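"I still dream about the free throws"

Jamie Pearce came to Wenitz in April without a contract, with one bag and a knee that needed rest. Now he is the captain of the team and its first-choice point guard, and on Sunday he will lead it into the semi-final against Jastville. We met after the morning training, in the small café behind the sports hall. He ordered tea and then forgot to drink it.

I asked him first about the last meeting with Jastville, which Wenitz lost by three points in overtime. He had two free throws near the end of normal time and missed both.

"I still dream about the free throws," he says. "The first one was short. On the second I was thinking about the first. You can practise for ten years and still do such a thing."
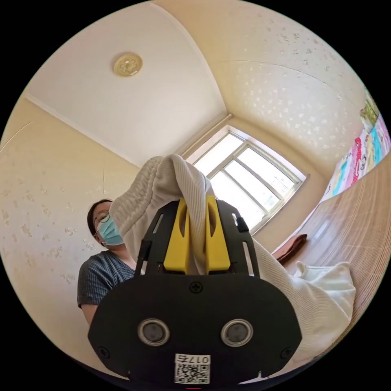 Two yellow fingers, upright on a black bracket.

At 31, Pearce is the oldest player in the starting five. He grew up in a family where everybody played football, and he came to basketball late, after a teacher saw him throwing a tennis ball over a classroom door. His first club was Rernar, in the second division, where he stayed for four seasons. He speaks about that time with warmth, although the salary was small and the bus was often broken.

"At Rernar you learned to play tired," he says. "We came from the bus directly to the warm-up. My legs were like wood. So I began to pass earlier, and I think this made me a better guard."

His coach at Wenitz, a quiet man called Cheema, has asked him for something different. The team plays slowly by the standard of the league and uses most of the shot clock. In the beginning Pearce did not like it.

"I told him it was boring. He said, 'Good, then it will be boring for Jastville also.' We had a long discussion, and in the end I played his way. We won the next five games, so I stopped to complain."
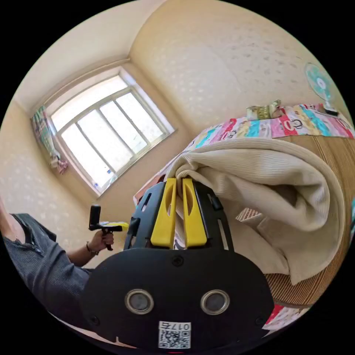

Rest is now part of his work, and he takes it as seriously as the shooting practice. On the day of an evening game he eats at noon, switches off his phone and sleeps for about 30 minutes. He does not want a dark room or special music. A thick, ribbed blanket like the cream-coloured one in the photograph, pulled up to the chin, is enough for him. "My wife laughs at me, even in summer I need something heavy," he says. Then he goes to the hall on foot, always by the same street.

The knee is a subject he would like to avoid, but he answers politely. It hurts in the mornings and it is fine by the afternoon. The doctor has advised him to do less jumping in training, and Cheema lets him leave the last exercise.
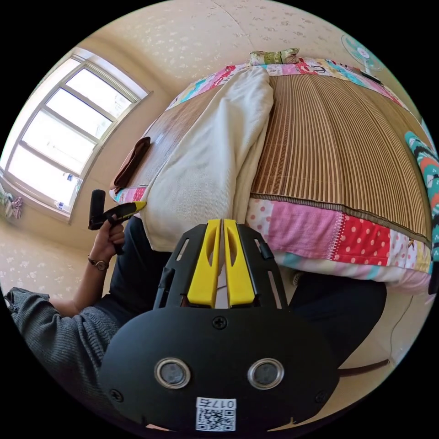

"I watch it from the bench with ice on my leg," Pearce says. "The young ones think I have an easy life. But from there I see who closes out on the shooter and who is only waving an arm. Later I tell them."

On Jastville he is careful. He respects their centre, who took 10 rebounds in the first half of the last game, and he expects them to press high from the start. Wenitz will need its second guard, who has been ill this week and trained again only yesterday. 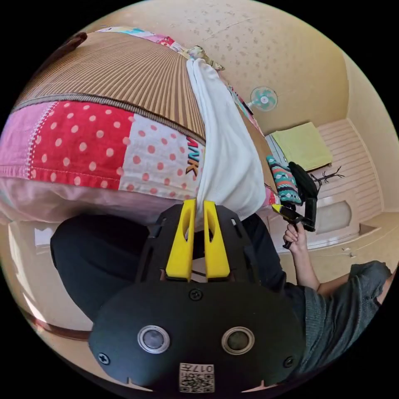
Yellow fingertips at the lower part of a plain white cloth.

And if he stands on the free throw line again with the game in his hands? Pearce looks for the first time at his tea – it is cold by now – and moves the cup away.

"Then I bend my knees a little more," he says. "The first one was short, as I told you."

The semi-final begins at seven in the evening. Tickets are still available at the hall.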